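Tonham firm brings out new suture practice pad for surgical trainees

D'Amico, the Tonham maker of teaching materials for hospitals, has launched the Cavitz pad, a soft tissue block made for practising stitches. It goes on sale in November to teaching hospitals, colleges and individual trainees.

The pad was developed over 30 months with trainers at the Clavesdale skills centre, who asked for something closer to tissue than the firm's older foam block. It comes in 3 grades of firmness and is sold singly or in boxes of 5.

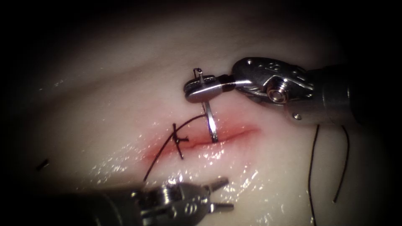

Closing a wound neatly depends on where the needle goes in and how it is turned, and both take a lot of practice. The Cavitz pad is meant for that early stage. Trainees can work on straight cuts or on slightly curved ones, which call for a little more care in spacing the stitches. With a curved needle held nearly upright in the jaws of the driver and its point down at the edge of the wound, the trainer can talk about angle and depth before the next stitch is placed. Red tinting along the incision helps the edges stand out against the pale pad.

"Our trainees wanted to repeat the same stitch many times over," said Lies Schouten, who leads product development at D'Amico. "We spent most of our time on how the surface behaves when a needle goes through it."

Shahzad Paracha, skills tutor at Clavesdale, said: "The old blocks tore too easily – people learned to be gentle with foam. I would start most beginners on the middle grade."

D'Amico has made a first batch of 430 pads. Sample requests and orders should go to the Tonham sales office.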